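Vulano Rally Roof Tent — kit page and my notes after a season with it

Last updated: January
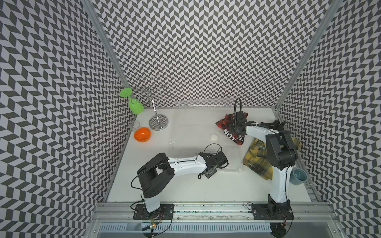
What it is

The Vulano is a hard-shell roof tent for two people, made for those of us who follow rallies from stage to stage and can't face another night in the front seat with a gearstick in our ribs. I've hired and sold kit for rally spectators for a good few years now, and this is the one I take myself. It bolts to ordinary roof bars, opens on two gas struts and packs down flat enough that you can still see it's a car underneath.

I sell it in one size and one colour (grey, sorry!). It costs £2145 with the mattress, ladder and fitting kit, or £997 for an ex-hire one if I have any left. The ex-hire tents have been slept in and rained on and generally lived with, and I'll send you photos of every scuff before you pay me a penny.

How I got on with it

I first took one to Totarport for the forest rally, and I'll admit I bought it in a bad mood. The year before I'd pitched an ordinary tent at the bottom of the spectator field, the rain came down the hill all night, and I watched the morning's first stage in wet socks. So up on the roof I went.

Putting it up is two catches and a shove. The first time I did it in the dark I forgot to undo the strap at the back and stood there shoving like an idiot, so do check the strap. Once it's open you hook the ladder on, kick the feet out until they sit level and climb in. I had the kettle on before my mate Lambros Gavalas had found his tent pegs, and he's been camping since he was a boy.

The mattress is firmer than it looks in the brochure. I like that, my wife doesn't, and she puts a folded duvet on her side. There are two windows and a flap over the ladder, and if you park facing the right way you can lie there at six in the morning and hear the course cars going through before anyone's out of bed. I can't tell you how much I love that — it's half the reason I go.

What it's less good at

It's heavy. You need two people to lift it on, or three if one of them is me after a long drive. You'll notice it on the motorway too, mostly as a hum at anything over sixty, and my fuel bill going up to Totarport was not pretty.

You also can't pop to the shops once you've set up, or not without folding the whole thing away first. At a rally where the good stages are at opposite ends of the county that gets tiresome. My way round it is to pick one spot near the evening stage, sleep there, and fold up after breakfast.

And it sways a bit in wind. Nothing alarming, but if you're a light sleeper you'll want the stabilising legs, listed below.

Will it fit your car?

Probably, but please check before you order. Look in your handbook for the roof load limit, and look at the label on your bars as well, because the lower of the two is the one that counts. The limit in the handbook is for when the car is moving. If you aren't sure, send me the make, model and year and I'll look it up for you. I do this most evenings with a cup of tea and I don't mind at all.

Small convertibles are a no. Somebody asks every year!

Extras

Jin awning — clips along the ladder side and gives you somewhere dry to take your boots off. I wouldn't go without it now.

Ziltevora stabilising legs — a pair, adjustable, in their own bag. Worth having on exposed hillsides.

Boot bag — hangs off the ladder rail. Muddy wellies stay outside where they belong.

Spare catch and key set — buy one, put it in the glovebox, forget about it until you drop the first set in a ditch.

Hiring one instead

If you only do one rally a year, hire it. The deposit is £100 and you get it back when the tent comes home with all its bits. Collection is from my yard, and I'll fit it to your bars while you wait and show you how the strap works (see above, I've learned). Bring the car with the bars already on, please, and the roof reasonably clean.

Rally weeks go early, so get in touch as soon as the dates are out. If you're late, ask anyway, as people do drop out.

Looking after it

Never store it wet. If you have to fold it in the rain, open it again as soon as you get home and leave it until the canvas is properly dry, corners included. Wipe the seals now and then and check the mounting bolts before each trip. I go round mine again after the first hour of driving. I also re-proof the canvas each spring, and a 1000 ml bottle of the ordinary stuff does the whole tent with a bit over for the awning.

Delivery is by pallet to your kerb, so have a friend handy when it turns up.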